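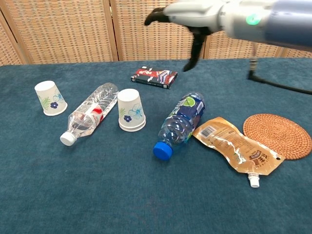
Packaging and the Shelf Life of Dry Foods
Course handout, week 6
Lecturer: Dinesh Unnithan. Practical classes: Cadi Mostyn

Please read these notes before the practical class in February. You don't need to learn the tables in the textbook by heart, but you should be able to explain the main terms in your own words.

1. What we mean by shelf life

Shelf life is the time during which a food stays safe and keeps the quality that the buyer expects. For dry foods such as biscuits, tea or breakfast cereals, safety is seldom the first problem. The product usually becomes soft, stale or weak in smell long before it can make a person ill. The end of shelf life is therefore a decision of the producer, and two producers of the same biscuit can decide differently.

2. Water

Dry foods take water from the air until they are in balance with it. A crisp biscuit loses its crispness above a certain water activity, and this value must be found by tests with real tasters. Carton board alone is a poor barrier to water vapour. This is why many boxes have an inner bag – the box gives strength and a surface for printing, and the bag keeps the moisture out.

3. Oxygen and light

Fats react with oxygen and give the smell we call rancid. Light makes the reaction faster. Nuts, wholemeal flour and milk powder are the usual examples. Students often forget that the air left inside the pack also contains oxygen, so a good film cannot help very much if the pack was closed with a large headspace.

4. Case: the Suldale oat biscuit

The Eynon bakery sold its Suldale biscuit in a carton with a waxed paper bag. Shops in Torkach, where the summers are damp, sent back 239 packs in one season. The bakery changed to a laminated film with a heat seal. Returns went down, but in the next season a new complaint came from the shops in Stisow: the bags were too hard to open and the biscuits broke. The second film had a weaker seal, and this is the one still in use.

When you read this case, notice that the recipe was never changed. Notice also that the tests were done at one temperature only, which Cadi will discuss in the class.

5. To prepare

Write up to 600 words on one dry product from your own kitchen. Name the layers of its packaging from outside to inside, and say which danger each layer is for. Compare it with the Suldale case if you can. Work in groups of 2 is allowed, but each student hands in a separate text.

Reading: chapter 6 of the course book, without the section on gas flushing – we come back to it after the break.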